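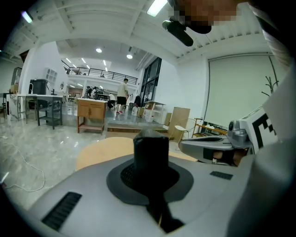
I stopped watching the scoreboard in club cricket a few seasons ago, and I think I enjoy the game about twice as much. Let me try to make the case, because every time I bring it up at the ground I get the same look, the one you'd give a man who told you he eats soup without a spoon.

My problem is with the hundred. We're mad about it, all of us. A batter gets to 80 and the whole boundary wakes up, people put down their sandwiches, somebody's dad starts filming. He gets out for 94 and there's a groan like a death in the family. Then the next one in scratches together 31 on a nasty pitch with the ball jumping all over the place, wins the match, and gets a polite clap on his way to the shower. Tell me that makes sense!

I play (badly, low in the order, please don't look me up) for Mazza, in a weekend league most people have never heard of. Last July we had a game against Jamard that I still think about when I can't sleep. They set us 255, which on our ground is a lot, because the outfield is long and the grass is the kind you could lose a small dog in. Our opener made a lovely hundred. Really lovely, all wrists. And from 85 onward he slowed right down, pushing singles, checking with the scorers between overs, and you could feel the chase going sour. He got there, he took off his helmet, he did the thing with the bat. We lost by 2 runs.

In the bar afterward everybody bought him drinks. I bought him one too, I'm no better than the rest. But I kept doing the math in my head, those five overs in the 80s and 90s, and thinking that if he'd just kept playing the way he had been at 60, we'd have walked it.

Now I don't blame him. He'd never made one before, and he's grown up, like the rest of us, being told that this is the number. The league hands out a little trophy for it. There's a board in the clubhouse with gold paint and it only lists hundreds – the guy who made 99 in a final is nowhere, and the guy who made 103 in a dead game against a side that turned up with nine players is up there forever. What are kids supposed to learn from that?

I help out with the under-13s some evenings and they've got it already. They ask me what my highest score is before they ask my name. (It's not a big number and I change the subject.) One boy was crying behind the roller because he'd been given out on 48, and his team had won, with overs to spare! I told him 48 was great, and he looked at me like I'd told him his bike was only a bit stolen.

The league is run on money from Pritutik now, who put up a cash prize this year for the first player to reach 800 runs in the season. I'm grateful for the sponsorship, I mean it, we've got proper sightscreens for the first time since I joined. But I'd have spent that prize some other way. Give 300 bucks to whoever scores the most runs in chases that get won. Or give it to whoever has the best opening ten overs with the new ball, since bowlers in this league get nothing but sore backs. Or put it toward lunches, which have gone downhill badly. I'd vote for lunches, if I'm being truthful.

People say to me, well, milestones give the crowd something to cheer, and they keep a batter hungry. I get that. I've been at the non-striker's end when a partner got his first fifty and I was happier than he was, I nearly ran him out hugging him. I don't want to ban clapping. And there are plenty of times when a player chasing his own hundred and a team chasing a win want exactly the same thing, so who cares why he's running hard. My gripe is with the other times, when the two pull apart for a few overs and we all quietly agree to look the other way because it's such a nice story.

The bigger clubs are no better, by the way. I went over to watch Mostudier a couple of weeks back and their captain held off his declaration so that somebody on 91 could get his nine. It took six overs. It clouded over, the other side hung on with their last pair in, and the match was drawn. I was sitting with a flask of tea, not even my team, and I was furious.

So I've made myself a few rules. I don't look up when they put the tens on the board. When a batter comes in I ask what we needed when he went out there and what we needed when he left. I clap for a good leave outside off stump, which gets me funny looks. And if I ever find myself on 85 with a game to win, I hope I'll swing at the first short one I see. My teammates say it's easy talk from a man who bats at nine, and they may have a point, but I've been in the nets every Tuesday and my pull shot is coming along.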